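Success rate is the wrong headline number. Said it in October, saying it again, longer this time, because the Nultier results are going around and everyone quotes the same line out of the abstract.

The line: 494 successes in 737 trials. Fine. Two thirds, more or less. Then the baseline, lower, then a bar chart. What I want to know is what happened in the other 243, and the paper gives that one paragraph. One! Grasp failures, placement failures, "other." Other is the biggest group.

Aiguo Wan's argument, and he's made it to me more than once, is that a failure taxonomy is subjective and a success count isn't. I don't buy it. Somebody decided what counts as a success too. Is a block leaning on the rim of the basket in the basket? Gritbridge says yes. Luvex says no. Same task on paper, two different tasks in practise, and then we put the numbers side by side in a table like they mean something.
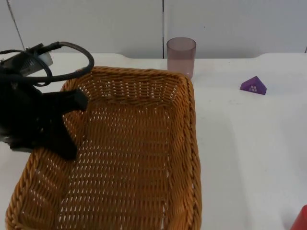

And resets. Who resets the table, and how carefully. Korkor Dankwa went back through 287 of her own trials and sorted them by who had set out the objects before each run. Same policy, same checkpoint, same week. The gap between her two operators was bigger than the gap between her method and the one she was comparing against. She put it in an appendix. Should of been figure 1.

I know the objection. Logging this stuff is slow, reviewers don't ask for it, page limits. Guoqing Shen says his students would spend half their time labeling failures instead of fixing them. Maybe so. But they're fixing them blind right now, retrain, rerun, number goes up three points, ship it. Up three points on what? If the policy stopped missing the cup and started dropping the block, that's a different robot and the average hides it.

What I'd ask for isn't much. Start positions for every trial, saved. A written rule for success, decided before the first run and printed in the paper word for word. All the failure videos, not the funny ones. And whoever scores the trials shouldn't know which policy was running, which Fengying Bai's group already does with a cheap script and a shuffled list, took them an afternoon to set up.

Nultier might be a really good method btw. I think the part about re-planning after a missed grasp is probably right. I just can't tell from 494.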